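Search this site Search for... Go

Kitchen news — the shared kitchen reopens in October, 7 am sharp. Thanks to Corina Brunner for getting teh shelves done in time. Sign-up sheet by the door, 12 slots, going fast. 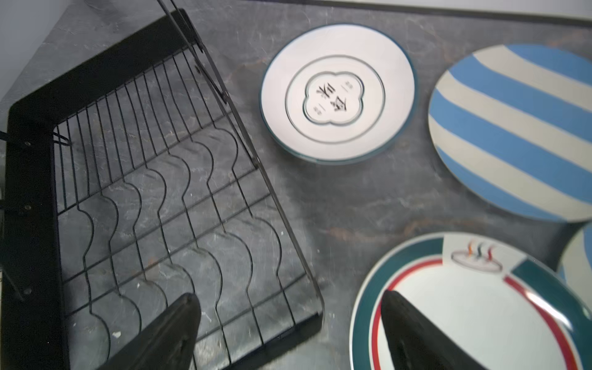
Dishes. Same rule as before — wash it, rack it, put it away before you leave. Plates go upright in the wavy slots of the black rack, big ones too, so the blue and cream striped plate gets a slot like the rest. Pots on a towel. Knives back in the drawer, never in the sink.

Odd plates and lids still wanted for the Jillia supper. Drop off with Marlies Eberhard before noon, lables on please.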